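From: Špela Dumitrescu
To: finishing-list
Date: 2021-09-01
Subject: Re: Re: Banding in flat finishes on raised panel doors

On the Doucette shop thread, Hiltness wrote:

> We switched the kitchen line from satin to dead flat in January and
> since then the panel bevels read darker than the field. Same lot, same
> gun, same operator. Sanding schedule is 150, then 180, then 220 on the
> rails only. Two coats at 4 mil wet. Is this the flatting agent settling
> in the cup, or are we chasing a wood prep problem? The supplier says
> stir more. We stir.

Stirring is worth ruling out but I don't think it's your fault here. If the agent were dropping out in the cup you would see the sheen drift over the length of a run, first doors glossier than last or the reverse, and you would see it on rails and field alike. You report a difference within a single door, tied to the profile. That points to the bevel itself.

A raised panel bevel exposes a good deal of end grain on the two short sides and almost none on the long sides. Before anything else, check whether the dark bevels are the top and bottom ones only. If so, it is absorption, and the finish is magnifying what the sandpaper left. Satin hides this better than flat does, which fits your dates.

Your schedule stops at 180 on the panel. We take the field to 200 grit (yes, the odd European sheet, we buy it by the roll) and the end grain bevels to 300. Then a thin washcoat on the bevels only, scuffed by hand, before the first full coat. Do the washcoat before assembly if you can. After assembly it pools in the groove and you get a line.

If all four bevels are dark, look at gun angle instead. With the door flat on the rack and the gun square to the field, the bevel takes the spray at a slant and comes up lean. Lean flat coats dry rough and look darker under a side light. We do one pass per edge with the gun tipped toward the bevel, then the field. Fluid pressure stays where it was.

On film build: 4 mil wet twice is fine for most of the waterborne flats. I would not add a third coat to fix color. It will not fix it and the corners go plastic.

Last, judge the doors hung, in the light they will live in. A door on a horizontal rack under tubes tells you very little about the bevels. At Dakalis we rejected 200 fronts on the rack one year and passed most of them once they were up. In sheen arguments with clients, look along the face, where the raised lines show.

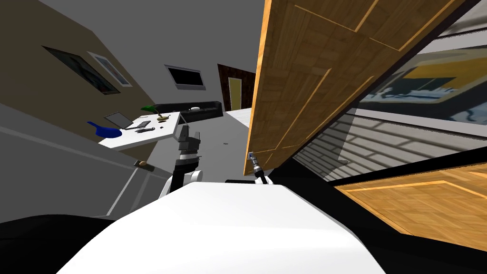
Fig. 1. Wood-grain door with raised panel lines, seen at a steep angle (rendered).

If you want to send me two offcuts, one with a short-side bevel and one with a long-side bevel, I can put both under the gloss meter at 85 degrees. The 60 degree reading is close to useless on dead flat. Leave them unfinished on the back and mark the grit on each in pencil.

Separate question for the list: is anyone still getting the Tratolari washcoat in 5 gallon pails? Our last order came back as quarts only.

Špela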